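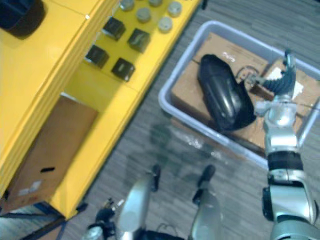 Floarea Filip thinks I'm wrong about shelves. She wrote in after my October column to tell me that nothing belongs on top of a shelving unit, ever, and that the top is where good intentions go to collect dust. Put it in a box, she said, and put the box low.

I've been chewing on that for weeks (thanks, Floarea!) and I've decided she's half right. The box-down-low part I'll give her. I keep a cardboard box on the lower tier of my own unit, one with a hand slot in the side, and I wouldn't trade it for any of the handsome wicker things people keep trying to sell me. You hook your fingers in, you pull, you're done. When it gets tatty you flatten it and start over with a new one.

But the top! The top is the best part of the whole thing. It's the only shelf you can see all of without crouching, and at my age crouching is a decision. I keep the small stuff up there, grouped by shape, cubes with cubes and round things with round things, and a good few inches of bare surface left over so I can set something down when I walk in. My sister says it looks like a board game somebody walked away from. Fine by me, I can find everything.

The real trouble in most rooms I visit is the bin on the floor. You know the one. Mine is a big plastic tub from Bratu that cost me 36 dollars, and for its first two years it was supposed to be for recycling. Flattened boxes went in, then the plastic wrap, and then a pair of boots, an extension cord and a birthday present I'd bought way too early. I emptied it out one evening and it took until 29 minutes past nine, with tea.

So now it gets mostly cardboard and packing wrap, and it goes out to the curb when the cardboard reaches the rim. I peel the shipping labels off first, or I try to. The ones from Gakgate come away in one pull and the Vekton ones seem to be glued on for life, so I go over those with a marker.

And go yellow if you're buying shelves. I dithered over gray for ages, and I'm so glad I didn't get it, especially over a gray carpet. Floarea, I'm told, has hers in white.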